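How to throw a straight line-out ball (a hooker's guide from someone who learned late)

Posted 17 August 2019

I came to hooker by accident. I'd been a flanker for Hurkorstead thirds for years, and then one wet afternoon away at Nurkness our hooker did her knee in the warm-up and the captain looked at me. I threw eleven not-straights that day. The referee was very kind for the first four.

Since then I've thrown a lot of balls at a lot of walls, and a few people at the club have asked me to write down what I do. So here goes! This is for beginners, or for anyone who has been shoved into the front row and handed a ball. If you already throw in for a decent side you'll probably disagree with half of it, and that's fine.

What you need

A match ball in the size you play with, pumped up properly. A soft ball wobbles and you'll spend weeks fixing a fault you haven't got. You also need a wall with a vertical line on it, or a goalpost, and a towel. I use the back wall of the Mathur Road squash courts, where there's a drainpipe at just the right spot (ask first, and stay off the windows). That's it. You can buy rebound nets and I'm sure they're lovely.

Step 1: Sort out your grip

Hold the ball lengthways with your stronger hand towards the back, fingers spread across the seam. Your other hand sits on the side near the front and is only there to guide. I'm right-handed, so my right hand does the work and my left comes along for the ride. If your hands are small, slide the back hand a bit further round until it feels secure. Don't squeeze. I used to grip so hard that my forearms ached before half-time.

Step 2: Feet

There are two camps here, feet level or one foot forward. I throw with my feet level, shoulder width apart, toes just behind the touchline. Sarita Srivastava, who coaches our forwards, prefers her left foot slightly ahead and she's a far better thrower than me, so try both for a week each and pick one. Then stick with it, please. Chopping and changing is how you end up with a throw that works on the training pitch and vanishes in a match.

Step 3: Start close

Stand five metres from your wall or post. Take the ball back over your head until your elbows are bent and pointing forwards, then bring it through and let go just in front of your forehead. Both hands should finish pointing at the target, as if you were diving into a pool. You're after a gentle spiral and nothing more. Aim for the line and take no notice of the speed.

Do 100 of these before you move back. Yes, all of them, though you can split them over a few evenings.

Step 4: Move back bit by bit

Five metres is your front jumper. Once you can hit the line most of the time, go back to about ten for the middle and then further for the tail. The distance comes from your legs and stomach, so bend your knees a touch and let your body rock forward as you throw. If the ball starts drifting to one side, your strong arm is nearly always taking over. Go in close again, do a dozen slow ones and come back out.

I kept a tally in the back of a diary that first winter, and by the end of March I'd got to 3069 throws. The first 1000 were dreadful. My best evening was 66 hits on the drainpipe in a row, and then I got cocky and hit a security light.
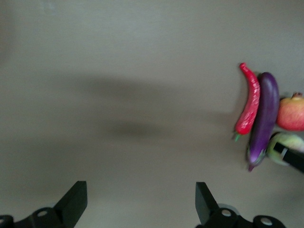

Step 5: Add a real jumper

Walls don't move, jumpers do. Get one jumper and two lifters and work on timing at walking pace. Agree who sets it off - in our side the jumper moves and I react, but plenty of teams do it the other way round. Throw to where her hands will be at the top of the lift. It feels far too high to begin with. Trust it.

Step 6: Learn your calls

Keep them short. Ours are place names for the front, food for the middle and nonsense words for the back. "Dedent" is our tail ball, and I have no idea where it came from. Say the call back to yourself before you lift the ball, because a perfect throw to the wrong woman still goes to the other lot.

Step 7: Have a routine

Mine is towel, call, breath, ball up, throw. I do it the same way in training, in matches and at the squash courts. When it's raining I dry my hands as well as the ball, which I forgot to do for most of a season.

If you get pinged for not straight, say sorry to your jumpers and pack down for the scrum. You'll have another one to throw in five minutes.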